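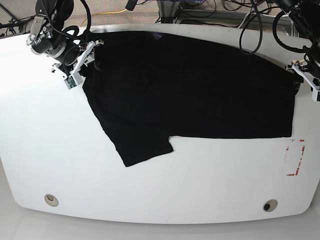

Inent Open Workshop

The Inent Open Workshop is a yearly public demonstration of two-armed robot handling held at Josholm in July. It is run by Inent, a laboratory group working on the handling of cloth and other soft goods, and takes place in the group's ordinary working rooms. The best-known part of the programme is the garment table, at which a pair of robot arms works on T-shirts and towels in front of visitors.

History

The workshop began as a closed visit for staff of Arnance, a laundry and linen hire firm that had paid for part of the group's early work on towel sorting. The first visit consisted of a talk and a short trial with a single arm. A second arm was added the following year, and the event was opened to schools and the general public at the same time. Attendance is limited by the size of the rooms and has settled at some 200 visitors over the day. Arnance remains a supporter but no longer takes part in planning.

Garment table

The garment table is a white table with rounded corners. The two arms reach over it from the same side, and each ends in a parallel gripper with two fingers and white plastic parts. Left and right are named from the robot's point of view, so that a visitor facing the arms across the table sees the right arm on the left. This convention is printed on the visitor sheet, having caused confusion in the early years.

A T-shirt is laid flat and then folded in stages. The usual method is to take hold of the garment at two well-separated points, for instance near a shoulder and at the opposite side, and to move both grippers together so that the cloth stays under light tension. Black shirts are regarded as the harder case for camera-based methods. Wrinkles and overlapping layers show up poorly on dark cloth, although the outline stands out well against a white surface. Sleeves are a common source of error, as a sleeve left outside the body of the shirt changes the outline on which the next step depends.

A session at the table lasts 16 minutes, including questions. Groups are limited to 12 people. Both guided and unguided runs are shown: in the first, an operator directs the arms by hand; in the second, the control program chooses the grasp points itself. The operator announces which kind of run is about to start.

Scoring

Since the third workshop, unguided runs have been scored using the Paquette scale, a marking scheme drawn up within the group and named after the building in which it was first used. Marks are given for the squareness of the finished fold, the position of the sleeves and the number of times a gripper has to let go and grasp again. The highest possible mark is 17. Time is recorded but carries no marks – a slow fold may score as well as a quick one. Scores are posted at the entrance at the end of each session.

Other parts of the programme

A side room holds a display of older gripper fingers, including several worn sets that visitors may handle. There is also a short talk on cable routing, a subject of regular interest to visitors who build their own machines. A towel trial is held in the afternoon if the shirt sessions have kept to time.

Access

Entry is free, but places at the garment table must be booked. Visitors remain on the side of the table opposite the arms while these are powered. Still photography is allowed throughout; flash is not permitted during unguided runs.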